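Two Robot Arms Join the Tool Bench at Sodwood Repair Shop

Posted 23 Apr 2021 in Business and Work

GESOTSTEAD -- The repair floor at Sodwood has a new bench, and the people who work next to it have been finding excuses to walk past it all month.

Sodwood fixes small motors, pumps and door openers for customers across the county, and 92 people work there. Every one of the repair benches needs the same hand tools laid out before a job starts and put back when it ends. Until this spring the technicians did all of that themselves, at the start and end of each shift and a good many times in between. Now two robot arms are learning to share the chore, and it's a pleasure to watch them at it!

The arms were set up by Makhubela, an automation firm with an office on the other side of town. They work over a butcher-block top inside a black metal frame, with a pegboard along the back for the tools. The software that plans their moves is called Sosix, and the shop's own technicians are the ones teaching it. A technician guides an arm through a pickup, Sosix records the motion, and then the arm tries it alone. If it fumbles, they go again.

Screwdrivers came first, and pliers are next on the list. Small parts will have to wait (a dropped washer is still a job for human fingers, and usually for human knees).

What has changed most so far is the working day. The shop used to set aside the first stretch of the morning for laying out benches, and the newest hires got stuck with it. They now spend that time with an experienced technician, opening up the day's first repairs and learning how to find a fault. Trainees used to wait until their second season for that kind of work. One bench lead said she had taught more in the past few weeks than in the whole winter before, and that she has gone home less tired too.

Two technicians have moved over to the robot bench for most of their hours. Neither had worked with robots before. They took a seven-day course at Makhubela's office, on full pay, and came back able to stop and restart the arms, change a gripper finger and correct a bad pickup without calling anyone in. Both got a raise with the new duties. Others on the floor have already asked when the next course is, and the shop says it will run one in August.

There were worries, of course. When the plan was first announced at a staff meeting, the early questions were about jobs, and they were blunt. Management put its answer in writing: no position will be cut on account of the arms, and anyone whose tasks change will be offered training before the change takes effect. The shop has had trouble keeping up with repair orders for some time, and the owners say they would like to add people this year if the faster mornings bring in more work.

Older hands had a different complaint, which was that the arms are slow. They are! A practiced technician can clear a pegboard long before an arm has finished with its second screwdriver. But the arms can keep going over lunch and after closing, and speed is something Makhubela's engineers expect to improve once the pickups are reliable.

The technicians have shaped the bench as well. They asked for the tools to hang with their handles up, the way they keep them at their own stations, and they got the bench turned so that a person walking by can see both arms at once. A request for a second pegboard is still being talked over -- the debate is mainly about where it would go.

Sodwood will open the repair floor to families and neighbors in August, with the robot bench running and the technicians on hand to take questions. Sign-up sheets will be at the front counter.
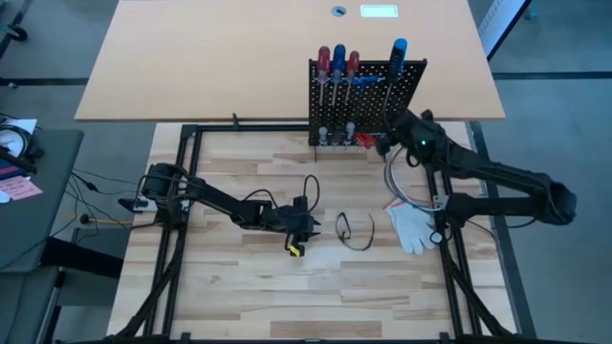
More from Business and Work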